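Play kitchen corner gets a refresh at Kondorberg library

Kondorberg's children's room has its play kitchen back. New dishes, new pretend food, a lower table. Doors to the room opened at 10 a.m. and the first families were already on the stairs.

The old set had been in storage since winter, most of it chipped or missing parts. Ona Strazds, who runs the children's room, had wanted to replace it for two years. The money finally came through in spring, a small grant from Clistier, the housewares store on the main street, plus what was left from the book sale.

"The old stuff had teeth marks in it," Strazds said. "Some of those teeth marks belong to people who are in high school now."

Total spent on the dishes and food was $80. The table was donated. Shelving is the same shelving, wiped down and moved under the window.

Strazds did the choosing herself, with help from Gediminas Navickas, a retired cook who reads to the preschool group. They wanted pieces that look like what's in a regular kitchen drawer, not cartoon stuff with faces on it. Navickas pushed for the colander. Kids like holes, he said. They put things through them, they look at you through them.

"I had four kids and a colander," he said. "It was a hat, it was a drum. Once in a while I got to drain noodles."

Fruit was the other thing he cared about. He wanted an orange that shows the inside, so the youngest ones can see the segments and talk about it. Strazds wanted something small and red for color sorting.

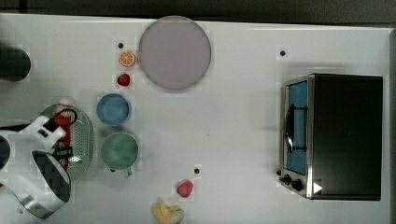
What's in the set

The big round plate is the serving plate, a grayish mauve, and it's the largest dish they have out. Light blue bowl, pale green cup with a short handle. Green colander. There's a red bottle with a white cap for whoever is playing restaurant, and it is apparently the most argued over item in the room. Orange half and strawberry with the food.

More food is kept in bins on the shelf and gets swapped out. Strazds said too much on the table at one time and the kids just dump it on the floor. So a few pieces go out, then different ones the next week.

Everything gets washed at closing. Parents had asked about that at the spring meeting, more than they asked about anything else. The dishes go in the staff room sink with regular dish soap, then on a rack overnight. Anything that's been in a mouth goes strait in the wash bucket by the door. There is a sign on the bucket but you can also just hand it to whoever is at the desk.

How the table will be used

Mornings are for open play, ages 5 and under, with an adult in the room. No sign up. After lunch the table is used for the language group, where newcomer families practice food words and short kitchen phrases together. Sarmīte Jankauskaitė leads that one. She used to bring her own dishes from home in a tote bag.

"Pass the bowl, where is the cup, I would like the strawberry please," she said. "You learn it faster if somebody is really handing you a strawberry."

Her group has eight families right now and could take a couple more. Parents come with their kids and both do the lesson. She starts with the fruit, then dishes, then the little words that go with them, next to, under, on top of. Those are the hard ones, she said, and the colors are the easy ones. By the third visit most kids are correcting the adults.

She also has them set the table for each other, one giving directions and the other moving the pieces. Plate in back. Cup by the bowl. It gets loud.

Reaction

Mostly good. Saulius Adomaitis came with his twin granddaughters and stayed until the room closed for lunch. He was served orange soup, then strawberry soup, then orange soup again.

"I said I was full, they said there's dessert," Adomaitis said. Dessert was also the orange.

One complaint so far, about the table height. A grandmother said there is nowhere for a grown up to sit that doesn't hurt the knees, and Strazds agreed with her. Two adult chairs are coming up from the reading room by the end of the month.

Ott Krūmiņa, whose son is three, would like to see a pan and a stove top added. Strazds said a stove is on the list but it's a matter of floor space as much as money. The one she likes, from a maker called Jaunzems, is 48 inches wide and would block the picture books. She is looking at smaller ones.

Bit of history

The building went up in 1955 as a branch office and the children's room was the mail room. You can still see the slot by the door, painted over. A play kitchen has been in there on and off for a long time, Strazds didn't have an exact year. There's a snapshot at the front desk of an earlier version, with real pots somebody's mother gave away. Very noisy, by all accounts.

Donations

The library can't take used play food, for washing reasons. It can take unopened sets, and metal or hard plastic dishes in good shape with no chips. No glass, no ceramics. Leave them at the front desk with your name, not in the book return. Somebody put a teapot in the book return last week and it did not go well for the teapot.

Money is fine too, there's a jar. Bokura, the bakery across the street, has a second jar next to the register and will keep it out through May. Whatever comes in goes toward the stove first, then aprons in child sizes.

Open play runs 10 a.m. to noon. Language group starts at 1:30 p.m., ask for Jankauskaitė at the desk if you want a spot. Strollers stay in the downstairs hall, the elevator is slow but it is working agian.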